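Skokirness Residents' Board > House and Home > Wallpaper in a rented hall, yes or no

marrowfat
Moved into the top flat on the harbour road in December. The hall is magnolia with a hint of previous tenant. Landlord says I can paper it "within reason", which he has declined to define. I like a small floral. My sister says a small floral makes any room look like the inside of a biscuit tin. Views?

tidewrack
Your sister is right, but biscuit tins are nice. Paper it.

Pelmet51
Get the "within reason" in an email first. I once papered a box room in Numar stripe on the strength of a nod and paid 178 pounds to have it turned back to white when I left. The stripe was lovely. The man who scraped it off said so too, while invoicing.

marrowfat
Email sent. He replied with a thumbs up. Is that legally a thumb?

Pelmet51
It's more than I had.

oldputty
Don't do it. Halls get bashed. Bikes, buggies, wet coats, the corner of every sofa you will ever own. Eggshell paint, and you touch it up once a year with a bit of sponge. Paper in a hall looks good for 2 months and then it looks like a hall.

tidewrack
We've had paper in ours for 16 years, oldputty, and we have dogs.

oldputty
I've seen your hall.

gannetry
Paste-the-wall paper, if you must. You can pull it off dry in whole strips when you leave, which is the only satisfying part of moving house. Kadier do one and so do Kalniņš, though the Kalniņš is thin and shows every lump underneath. Line the wall first if the plaster is anything like ours down here. Ours has contours.

marrowfat
Lumps confirmed. There is one by the meter cupboard I have started greeting. Does a busy pattern hide them better, or does it just give them something to wear?

gannetry
Small and busy hides them, big and plain shows them up. Stripes are the worst. A stripe going over a lump looks like a heart monitor.

Pelmet51
I resent that but it's true.

oldputty
Or you could fill the lumps and sand them, as people did before pattern was invented.

tidewrack
On the biscuit tin question: it depends on the colour more than the size of the flowers. Cream background with red roses, yes, full tin, shortbread included. Something pale and cool with the flowers a shade or two darker is much quieter and you stop noticing it by the second week. I'd go lavender. Hang a full drop before you commit, and look at it at four in the afternoon with the light off, when a hall is at its most truthful. Pale lavender with little purple clusters, and here it is on three walls at once:

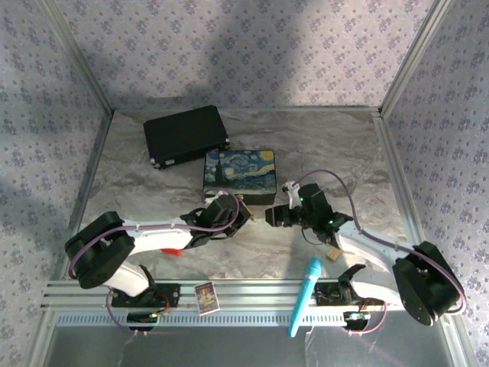
gannetry
Lavender gets my vote, but order one roll more than the calculator tells you. A small repeat still eats paper at the door frames, and the next batch never quite matches. Mine is half a shade out behind the coat hooks and I own a great many coats now.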